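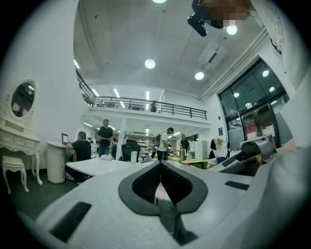

Too many demonstrations from the same pair of hands, was the verdict at Clokcombe, and it came in before I had even finished my coffee. The reviewer there thinks our policy has learned how one person folds a cloth and hasn't learned folding at all, and asked, quite kindly, whether we had ever tested it on data from someone left-handed. We had not! I stewed over it for an hour and then had to admit it was a fair thing to ask.

1 Aug 2021

So today went to collecting with the hand-held gripper, with everybody in the big room taking a turn. I do love that room when it's full – people at laptops, people leaning over the tables, somebody up behind the railing on the upper floor, and that lovely white dressing table with the oval mirror standing there as grand as ever. My own turn was at the white table with the cloth and the bottle, and my wrist is telling me all about it this evening.

We are at 3304 demonstrations now, counting the old Plumberg set, which I still want to keep even though the grip widths in it were logged in a different unit and I have to convert them every single time. I split things by person for the first time tonight, training on everyone but 2 people and testing on those 2. The success rate on the cloth task dropped by 8 points against our usual random split. I can't say I enjoyed seeing that, but it's a real number and I would so much sooner have it from our own table than from a reviewer.

What puzzles me is the Doherty baseline, which hardly moved. It uses a shorter action window, and perhaps that leaves it less room to pick up personal habits (how long a person pauses before closing the fingers, that sort of thing). I want to rerun ours with the window shortened and nothing else touched, and leave it going overnight.

Must also write back to Skorklow about the spare rubber pads, and find out which drawer the wrist brace ended up in.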